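Print this page E-mail this release

Timovance releases Dirkine tabletop simulation kit for two-armed robots

September – Timovance Media Office

Timovance today announced the general release of Dirkine, a simulation kit for organizations that develop and test two-armed robots for sorting and shelving work. The kit is available to customers in Canada and abroad under an annual licence, and runs on the customer's own computers.

Dirkine provides a rendered workspace in which a robot program can be tried against everyday items before any equipment is purchased or moved. The standard package contains 118 household and office objects, 15 table layouts and 12 practice tasks of increasing difficulty. Food items, trophies, containers and shelving units may be combined freely, and each layout can be saved and repeated with the same lighting and the same starting positions.

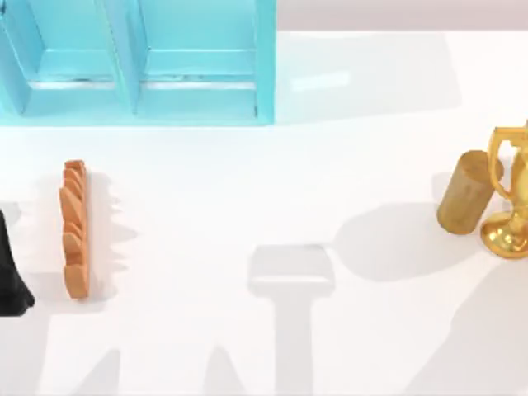 Customers who took part in the early access program asked for greater control over light and shadow, as vision software that performs well under flat lighting may falter when a shadow crosses the work area. The released version accordingly allows the direction and strength of each light to be set separately. Glossy and matte finishes respond to those settings, and the shadows of the arms are calculated together with those of the objects on the table.

The shelving tasks form the largest part of the package. In these tasks a program must select an item from the table, choose a compartment and place the item inside without striking a divider. Compartment width, shelf height and surface wear can all be adjusted. Results are recorded in a plain table that may be opened in any spreadsheet program.

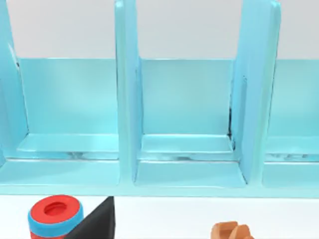 Camera placement is also under the customer's control. Up to 3 views may be recorded at once – for example, a wide view of the table and a closer view from each wrist – and every view carries the same time stamp. Objects may be left partly outside a view where a customer wishes to test how a program behaves with incomplete information.

Dirkine was developed at the Timovance office in Nuseck. The motion planning component is supplied by Fahmy, which has also prepared the written guide and will provide technical support to licence holders during business hours. Existing customers of the Fahmy planner may bring their current robot models into Dirkine without conversion.

The annual licence covers a single site and includes all updates released during its term. Teaching institutions may apply for a reduced rate. A trial version with 3 of the practice tasks is offered at no charge, and settings saved in the trial will carry over to the full kit.

Contact: Timovance Media Office, Nuseck
© Timovance. All rights reserved. Back to top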